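From: Zuzanna Sowa
To: Hurndale robotics list
Date: 23 Oct 2022
Subject: Re: [hurndale] Porkard gripper kit, worth it for a desk setup?

On the Hurndale list, Crenshaw wrote:
> Has anyone on here lived with the Porkard kit for a while? The shop
> in Tallau wants 1620 for the gripper with brackets and 2262 for the
> bundle with the cameras and the logging software. I only have a desk
> to put it on and I'd like to do simple pick and place into a box.
> Also, is the software any good, or would I end up writing my own?

Hello Crenshaw, and hello everyone else,

I've been meaning to write this up for weeks, so thank you for the nudge! I bought the bundle and I'm glad I did, though I grumbled plenty in the first few evenings. The gripper itself is a nice solid thing. The fingers open wide, the brackets all lined up with their holes (I've had kits where they did not), and the cable is thin enough that it doesn't tug at anything. My one complaint on the hardware side is the manual, which spends pages on unpacking and then rushes through the mounting — read the mounting part twice.

For practice I use whatever is lying around the house. A roll of packing tape, a flashlight, a little blue cup, a USB stick, and an open cardboard box to put them in. The flashlight laid across the tape roll is my favorite test, a round thing resting on another round thing, and it will show up a sloppy approach very quickly. 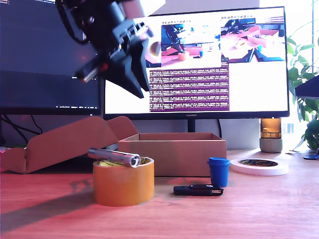

Does the kit need its own table?
A normal desk is plenty, as long as the clamp has a solid edge to grip and you can leave the arm's reach clear of anything you'd hate to lose.

On the software, I'd say it's good at the dull jobs and a bit stubborn about the rest. The camera views come up in separate windows with a log running in the terminal underneath, and I leave all of it open on the big monitor while I work. The log is very chatty. I did end up writing a small script to filter it, and you're welcome to a copy. My last batch came to 436 saved runs, and the program reopened every one of them without a fuss, which won me over more than anything on the box did.

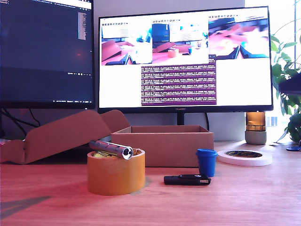
Can you buy the gripper first and add the cameras later?
The shop sells them separately, but you pay more that way, and you'd have to do the calibration over again once they're fitted.

If you're torn between the 2, I'd go for the bundle, and I'd ask the shop to throw in a spare set of finger pads while they have your attention. They told me a new version of the software is due in November, so there's no harm in waiting for that if you're not in a hurry. I'll post again once I've tried it.

Write to me off list if you want the script or the bracket measurements. I have them on paper somewhere and can type them up.

Warm wishes to all,
Zuzanna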